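Plimgate soup lunch asks for small pots and spoons

The weekly soup lunch at Plimgate is short of small saucepans and is asking people in the town to look through their cupboards before it starts again in June.

Organisers want stainless steel pots of the size used to heat soup for one or two people, each with a metal spoon to go with it. The lunch has 15 pots in use at present and would like 30, so that every table can have its own choice of soup and people can help themselves.

Mhairi Moncrieff, who runs the lunch, said the large pans used up to now were heavy to carry and hard to keep warm once they had left the cooker.

"With a small pot you put it down in the middle of the table with the spoon in it and that's it, everyone can reach," she said. "We tried it with a few in the spring and there was a lot less left over at the end."
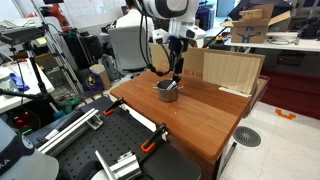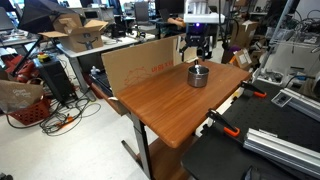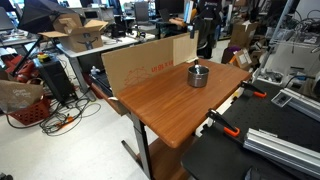
A small stainless steel pot on a wooden tabletop.

Pots do not need to be new or to match. Scratches and dull patches are fine, but anything with a loose handle or a base that rocks will be turned down. Lids are useful if they fit. Non-stick pans are not wanted, as the coating does not last long with metal spoons.

Spoons should be long enough to stand in the pot without slipping under the soup. Wooden ones cannot be taken this time – the lunch already has a drawer full of them.

Donations can be left at Rellberg, the hardware shop on Nenumach Road, during opening hours. Beat Mayrhofer, who owns the shop, has offered to tighten handles and clean up the bases of any pots that need it, free of charge. He has also put 800 ml forward as a good size for anyone who would prefer to buy a pot and give it.

The lunch served 1635 bowls of soup last year. Leek and potato was asked for most often, followed by lentil. Bread is baked by members and a small charge is made to cover vegetables and gas.

Anyone who would like to help with serving or washing up can speak to Ms Moncrieff at the hall door before the lunch. The first sitting is at noon.

We use cookies to improve your visit to this site. By continuing to browse you agree to our use of cookies. Accept | Manage settings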